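Fruit Plates and Tablecloths: a Small Gallery from Our Kitchen
Posted Jan 22, 2019

Welcome to the fruit page. Since we moved to Burnidby I have the habit to keep one plate of fruit on the table all winter, and to change what is on it when I come back from the market. Some friends asked me to put the pictures in one place, together with notes about the cloths and the plates, so I made this gallery.

I am not a professional cook and I don't sell anything. I write down what I bought, how I keep it, and what I would do in another way next time. The market is held on the square behind the Rotum hall, and it is the same distance from our door as the supermarket, but uphill. Please excuse my English where it is not perfect. I check it carefully, but some mistakes like to stay.

About the plate

For a mixed fruit plate I prefer a large round one with a low rim. I had before a deep bowl, and the fruit at the bottom was always forgotten. One day I found there a tangerine which had become soft and gray on one side, and it had already spoiled its neighbor. On a flat plate everything lies in one layer and every piece can be seen from the chair.

A light color is also good. Orange and yellow look fresh on off-white, and small spots on the skin are easy to notice. I had a dark green plate from my first apartment and I liked it very much, but limes disappeared on it completely.

I don't fill the plate to the end. If there is free space, it is possible to turn the fruit a little every second day, so it does not rest always on the same side. My mother put a paper napkin under the fruit. I tried it for one winter and I stopped, as the napkin was sliding each time someone took a piece.

About the cloth

The cloths with squares are my favorite for this table. I bought my first one at Duvetton, in the remnant corner, where they sell the ends of the rolls by weight. White, light blue and brown together are calm colors, and the fruit can be as loud as it wants. With a flower pattern I always had the feeling that there was too much on the table.

The squares have one more advantage. When I put the cloth back after washing, I follow one line of squares along the edge of the table and it is straight in a few seconds. I wash at low temperature and hang it while still quite wet, and then it needs very little ironing. For tomato stains I use cold water first, immediately, and after that ordinary dish soap. Warm water fixes the stain, and I learned this with a cloth that was not mine. 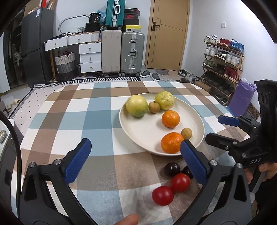
I like to mix large and small. When all the pieces are the same size, the plate looks like a box from the shop. Two big citrus fruits, a pair of tangerines and a few little round things are enough for a family of four, and there is a different taste for each person.

The orange color does most of the work. In January the light in our town is weak already at three in the afternoon, and two tangerines make the table look warmer than any lamp. I choose them by weight in the hand. A tangerine that feels light for its size is usually dry inside, even if the skin is beautiful.

Yellow-green citrus I also buy without fear. For a long time I thought that green on the skin means not ripe, but the seller at Flores explained to me that with many kinds the color of the skin says little about the inside. I press gently near the stem, and if it gives back a little, I take it. A dimpled skin is often thicker, and I keep such a fruit for the peel, which goes into cake or into sugar.

Dark fruits and cherry tomatoes

Dark purple fruit next to red cherry tomatoes is a combination I found by accident while I was emptying the shopping bag. On a checkered cloth these two colors are stronger than on the plate, especially on the white squares. I let them lie there for a while when I sort the shopping, and later I decide where each thing goes.

Cherry tomatoes I keep out of the refrigerator. They lose their smell in the cold, and it does not come back completely. At room temperature mine stay good for about 48 hours when they are very ripe, and longer if they were firm. I wash them only before eating. If one has a crack in the skin, it goes into the salad on the same day.

They should not be under heavy fruit. One large orange can press three tomatoes flat during the night, and the juice goes then into the cloth, and we are again at the paragraph about stains.

What I buy and how much

For a week I take 600 grams of tangerines and the same weight of other fruit together. More than this we do not eat before it becomes old. In the first winter I bought by the crate, as it was cheaper, and we had to make jam every Sunday until March. The jam was good, but I was tired of it, and there are still jars in the cellar.

When something is left at the end of the week, I cut it into pieces, add a spoon of honey and a little lemon juice, and leave it to stand for 20 minutes. This is enough for the juice to come out. It is good with plain yogurt, also with cold rice pudding. Cherry tomatoes do not go in, of course. They go into a pan with oil and garlic.

Small notes on keeping

Bananas I put in another place, on the shelf by the window, as everything ripens faster near them. Apples the same. Citrus and tomatoes are not very sensitive to each other, so they can share the table.

The plate I wash once a week, with all the fruit taken off. There is a sticky ring left by citrus that one does not see, only feels with the finger.

I don't put the table directly against the radiator wall in winter. The fruit on that side was getting wrinkles, first the tangerines, then the smaller ones.

The gallery counter shows 1,585 visits, which is more than I expected for a page about fruit and tablecloths. Thank you to everyone who wrote. In March I want to add the spring plate, with the first radishes if the market at Burnidby has them, and the blue cloth from Duvetton that I am still hemming.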